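Clarkby House, checklist for the visit of 8th May

The house is vacant many years, so please walk slowly and always two persons together. I wrote my comments behind each point.

1. Front gate and lock. OK. The key turns hard, it needs oil.
2. Porch floor. Not OK. Two boards on the left side are soft. Step only near the wall.
3. Front door and frame. OK. Old paint is coming off, do not touch it with bare hands.
4. Main staircase. OK until the landing. The upper part stays closed until June.
5. Handrail. Not OK. It is loose at the third post.
6. Cellar. Not inspected. The light there did not work.

For the dining room I have a longer comment. The ceiling has a crack of 44 inches, starting at the chimney. I compared with my notes from the Aasen mill, where a similar crack stayed the same for years, but I would still not stand under it.
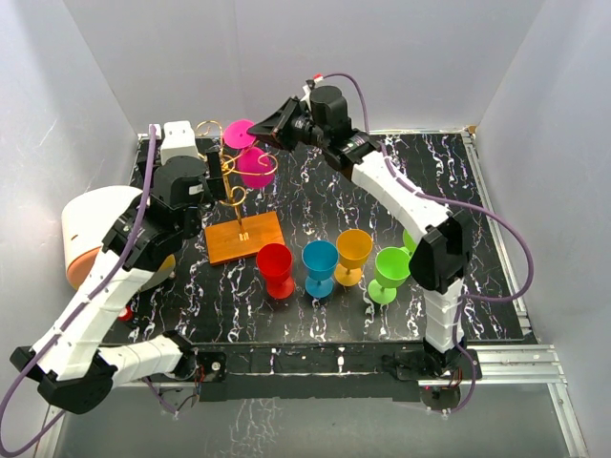 Lino Negri wrote to me that the crack was already there when he photographed the room, and that he worries more for the chimney, as bricks were lying on the grass on the Undel Road side. I have added it.

7. Chimney, outside. To be checked from the ground only.
8. Windows, rear. Four are broken, boards are ordered.

Next visit: bring lamp, oil and helmets.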